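Tevwood Photography Circle
Minutes of the monthly meeting, September

Chair: Marcelino Aguiar
Minutes: Josué Cordeiro
The meeting was opened at 19.10 in the upper room of the Iston library.

1. Minutes of the last meeting
The minutes were approved with one correction. The title of the spring exhibition is "Harbour Families" and not "Harbour Family".

2. The Vieira archive
Marcelino reported on his second visit to the Vieira family. The archive contains 2,527 negatives, nearly all of them portraits of fishermen, market sellers and their children in the district of Jendov. The family agrees that we scan them and show a selection, but the negatives must stay in their house. The scanner will therefore be carried there each Friday.

Until now 158 negatives are scanned. Marcelino found that the portraits made indoors are in better condition than those from the quay, where the film has many scratches. He asked that we do not repair the scratches in the computer before the family has seen the plain scans. This was agreed.

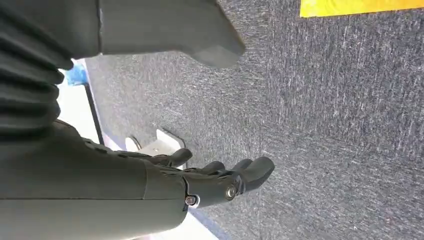 How many portraits will be shown in the exhibition?
There will be 40 prints, chosen together with the family, and the final list must be ready before the printer receives the deposit.

3. Names of the persons in the portraits
There was a long discussion on this point. Some envelopes carry a full name, others only a street or a word like "cousin". One member wished to print every name that we know. Another thought that people photographed as children should be asked first, if they can be found. It was decided to write a short notice in the Jendov parish paper and to invite people to look at the scans. Where a name is doubtful, the caption will give only the place.
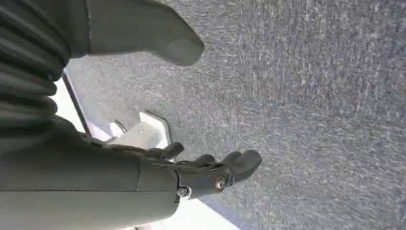

The captions will be kept short, with no more than two lines under each print. Josué will prepare a first version and send it to all members. Longer memories, if the families wish to give them, will be collected in a folder on the table by the entrance.

4. Money
The printer asks for a deposit of 400 euros. The circle can pay this from the present account. Frames will be borrowed again from the school in Iston, but the glass of several must be replaced, and Marcelino will ask for a price.

5. Other matters
The talk on long documentary projects is moved to the next meeting, as the speaker was ill. Members are reminded to return the borrowed books, in particular the two volumes on portrait lighting.

The meeting was closed at 20.55.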